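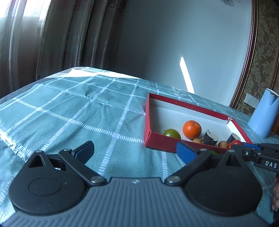
Search the help pages Go

Tags: perception, grasp planning, hand-held gripper data

Policy closes the gripper on the tray rim instead of the small fruit

Anjani Raju
8/4/18

Good day to all. I train a grasp model from demonstrations with two hand-held grippers. The task is fruit in and out of a shallow red box with white inside. We have 73 demonstrations and I replay them through the Lener planner. For the orange fruit the predicted grasp point is good. For the small red one near the wall it jumps to the edge of the box, and then the planner refuses the path. I have already repeated the calibration of both cameras. Is it the segmentation, or must I change the planner settings?
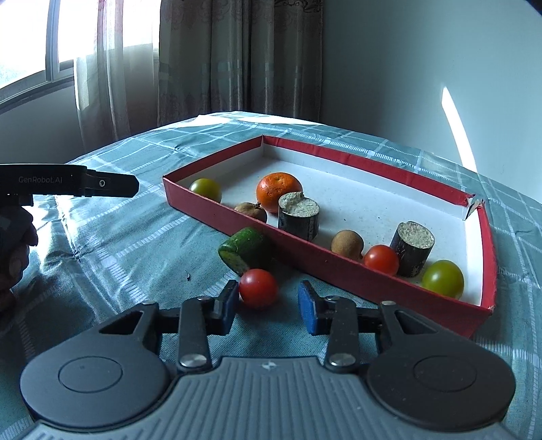 Fingers open at the cherry tomato, which lies on the cloth outside the tray.

Can you also tell me if such views, with the fruit outside, should stay in the same training set?

Sekar Lumbantobing

I had the same problem in October. Your tomato is red and the outer side of the box is red, so a mask which relies on colour will join them. Please draw the mask before the planner step and look at it. In my case the two became one region and its centre was on the rim. I added the depth edge as a second input and trained again for 1,000 steps. After this, 67 grasps from 73 were on the fruit.

Keep the views with fruit outside the tray, but label them separately. Also check that the second gripper is masked when it comes into the view. My model took its jaw for an obstacle and planned a very long way around it.

Hundby

Try batch size 16. It helped me with something else.

Trevaskis

Which version of Lener do you use? In the old one the collision margin is bigger than a cherry tomato, so near a wall it will always refuse.

Contact us | Copyright Wallwood Help | Back to top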